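Apr 25, 2019

Mostly a day of odds and ends, and I enjoyed it more than I expected to.

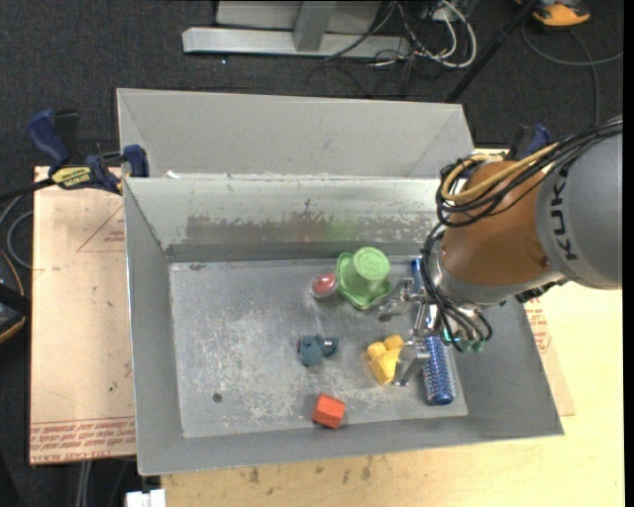

The toys in the metal bin

I spent most of the morning with the small things, and I do have my favorites by now. The light green one with the wavy base makes me think of a fancy dessert turned out of its mold, though Danica says it's a hat and won't be moved on the subject. Then there's the little red ball in its clear casing, the dark teal toy, and the yellow one with the rounded lobes, which I'm fondest of (I couldn't tell you why, it just has a friendly shape!). The red-orange block is a good cheerful color against all that scratched gray metal. As for the blue brush with its pale bristly points, I've decided it's really very handsome for a brush.

I do love how bright they all look in there. It put me in mind of the toy drawer at my aunt's, which we were allowed to open for one afternoon every December, and which stuck so badly that it took 2 of us to pull.

Lunch, and the rest

Kulap brought noodles and we sat talking until almost 3, which was far too long and very nice. I still owe Mahsa a letter. Tomorrow, I think, after the laundry.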